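Materials and Making, week 2
Handout to go with the lecture. Rough notes, not a substitute for turning up
Topic: sorting and grading loose stock (stone, timber offcuts, reclaimed brick)

Reading before the seminar: Saab on reclaimed brick, first two chapters. Piątek's short piece on lime if you have time. Both on the short loan shelf, don't all go at once.

1. Why bother sorting

Most waste on a small building job is decided before anybody picks up a tool. Stuff arrives in a heap. Good pieces at the bottom, rubbish on top, or the other way about. Whoever gets there first takes the nice ones and the last person on the wall is left with wedges and halves.

Sorting costs time at the start. Saves it later, usually. Argument in Saab is that it always does. I don't fully agree, see section 4.

Terms you need:
Sorting = by kind (brick with brick, oak with oak)
Grading = by quality or size within a kind
Culling = taking out what you won't use at all
Essays mix these up every year. Please don't.

2. Brick

Reclaimed brick comes off the lorry dirty, old mortar on most faces. Lime mortar knocks off with a bolster and a bit of patience. Cement mortar mostly won't, and takes the face of the brick with it. So first question on any load is which mortar. If it's cement, think hard about whether you want the load.

Ring test: hold loosely, tap with another brick. Clear note, good. Dull thud, cracked or underfired. Doesn't work on a soaking wet brick so let them dry first. Underfired ones are fine inside, hopeless outside, first hard frost and the face comes off.

Size. Old bricks are not one size even within a single wall. Measure the length on a handful, then lay a dry course on the ground and look at it. If joints are wandering all over the place, grade into long and short and use them in seperate courses. Do not try to lose the difference in the mortar.

Colour last. Mix from several stacks as you go or you get stripes.

3. Stone

Different problem, no two alike. The rule of thumb waller's use is to spread everything out so you can see every piece. Biggest nearest the wall, smallest furthest off, with a walkway between. Throughstones and copes put to one side on day one, because you will never find them again otherwise.

Khalil Geagea's wall at Iston is the case study. 90 feet, dry laid, two people. They spread the stone over a whole weekend before laying anything and the farmer thought they'd gone mad. Slides have the plan. Note where the copes were kept (far side of gate, long carry, he says he'd do that differently now).

Also from Iston: never pick up a stone twice. Once it's in your hand, find it a place. Good advice, nobody keeps to it all day.

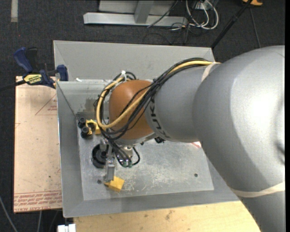 4. When sorting isn't worth it

Small jobs. Rubble infill. Anything going under a slab. If it is all going in the same hole it doesn't matter what order it goes in.

Also where storage is tight. Haddad yard example: three grades of timber kept apart on paper, but only room for one rack, so by Wednesday it was one heap again and the labour was wasted. Grading only holds if there's somewhere to keep the grades. Sounds obvious, gets missed in half the site plans I mark.

Costs, from the Haddad sheets:
Load bought in, reclaimed brick, 3295 bricks
Culled at first pass: mostly bats and cement-fouled
Sorted by 2 people
Work out your own figure for labour per thousand, we'll compare in the seminar. Bring the working, not just the answer.

5. Timber offcuts

Quick one as we ran out of time in the lecture.

Cull first: rot, live worm, anything full of nails you can't shift. Then by species, then by section, then by length. Length last as you can always cut down. Stack with stickers between so air gets through, ends lined up, label facing out. Chalk washes off, use a wax crayon.

Short ends are the real question. Everybody keeps them, very few people use them. Jihad Daher's rule: if it's been on the shelf since last August it goes in the stove. Harsh but his workshop has a floor you can walk on.

6. For the seminar

Come ready to talk about one of these:
- A load you have sorted yourself, or watched someone sort. What went wrong
- Whether Saab's claim holds for stone as well as brick
- Labels. Who are they for, the person sorting or the person building?

Ziad Karaki is taking the second group, same room, same questions. If you need to swap groups ask him and not me.

Boots and gloves for the yard visit. No boots, no visit, sorry. Short essay title goes up after that, 2 sides maximum, sketches don't count towards the length.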